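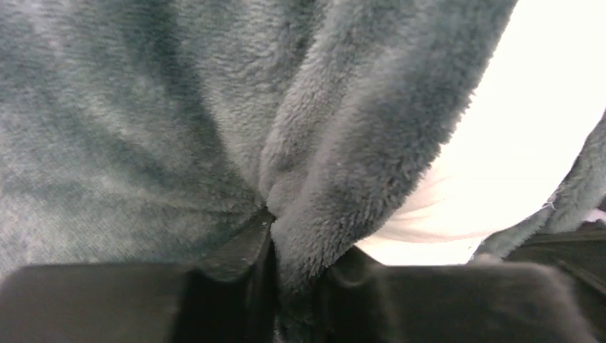 Ville Halonen asked us, after reading a first draft, whether a demonstration set for soft objects should contain the failed grasps at all, or whether these should be cut before training. The question is reasonable, and it changed how we organized this section. In our first collection we removed every recording in which the operator had to grasp a second time. The policy trained on this set moved well as long as the first grasp held, but after a lost grasp it continued its path with the fingers closed on air. We therefore now keep the repeated grasps and mark them.

3.2 Collection of demonstrations

All demonstrations were recorded at the Gascombe laboratory on the two-arm station that we call Droltska. An operator moves a pair of leader arms by hand, and the two arms of the station follow. We record the joint positions, the commanded gripper opening and all camera streams with one common clock. The wrist views are important for cloth, because the quality of a grasp depends on how many layers are between the fingers, and this can seldom be judged from a distance. In Figure 1 the fleece is gathered into one thick bunch between the closed fingers, and the long folds all run toward this point. We label such a grasp as "gathered", in contrast to "edge", where only the border of the cloth is held.

Figure 1. Wrist view of a gathered grasp on gray fleece.

Three operators took part: Impi Savolainen, Reijo Tuominen and Ronja Solberg. Each of them practiced until they could finish 9 demonstrations in a row without a stop, and the practice recordings were not used. After this, each operator recorded 50 demonstrations. We did not prescribe a fixed order of movements. We only asked the operators to avoid pulling with both arms in opposite directions, as the followers have limited torque and the recorded positions then differ from the commanded ones. In spite of this, the styles were clearly different. Savolainen made many short grasps and let go often, while Tuominen preferred to take a large part of the cloth at once and to keep it. Both styles remain in the set.

3.3 Starting states

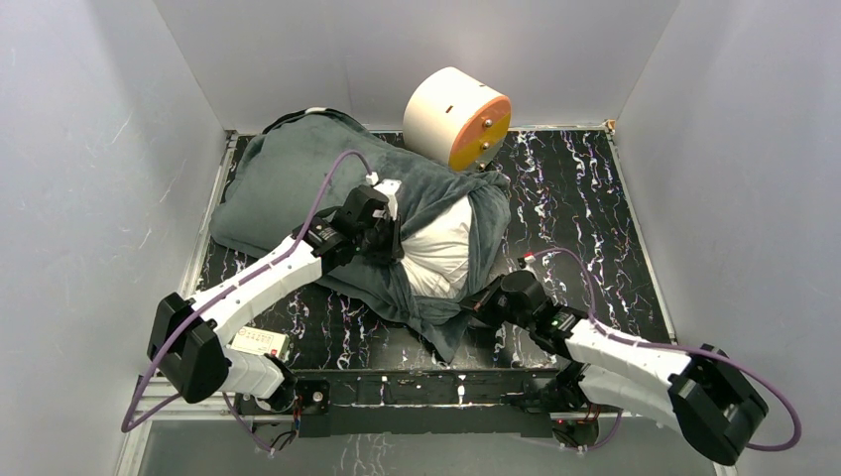

The starting state of a cloth task is difficult to repeat, and we believe that exact repetition is also not desirable. A policy that has seen only flat and centered cloth will learn the position of the cloth instead of its shape. Before each demonstration the operator therefore dropped the objects into the work area by hand and did not correct the result, except when a part was out of reach of both arms. Many of the resulting states involve one object inside or under another. With the blanket wrapped around the white pillow, for instance, the pillow may come out only through an opening in the bundle, and both grippers have to work close to this opening, one at the upper part of the blanket and one at its lower edge. States of this kind were marked as "enclosed". They took the operators longer than the others, and they also gave most of the repeated grasps.

We considered generating the starting states from a list of random positions, as was done in our earlier work on rigid parts. For cloth this was not practical. A position and an angle do not describe a crumpled blanket, and the time needed to reproduce a state from a photograph was longer than the demonstration.

3.4 Labeling and segmentation

Each recording was divided into segments at the moments when a gripper opens or closes. The division is automatic and uses the gripper signal, with a short filter to remove small movements of the operator's hand. Aleksi Kiiskinen then went through the segments in the Simis viewer and gave each one of the labels "gathered", "edge", "missed" or "repeated". A second labeler worked on a part of the set independently. Most disagreements concerned "gathered" and "edge", in particular when the border of the cloth was folded back under itself – in this case the wrist view alone is not always enough, and the labelers were allowed to look at earlier frames.

Missed segments stay in the training data, but the action targets in them are masked up to the point where the operator begins to open the gripper again. In this way the policy sees what a missed grasp looks like and learns the recovery, without being trained to produce the miss. The effect of this masking is examined in Section 5, together with the version in which all missed segments are deleted.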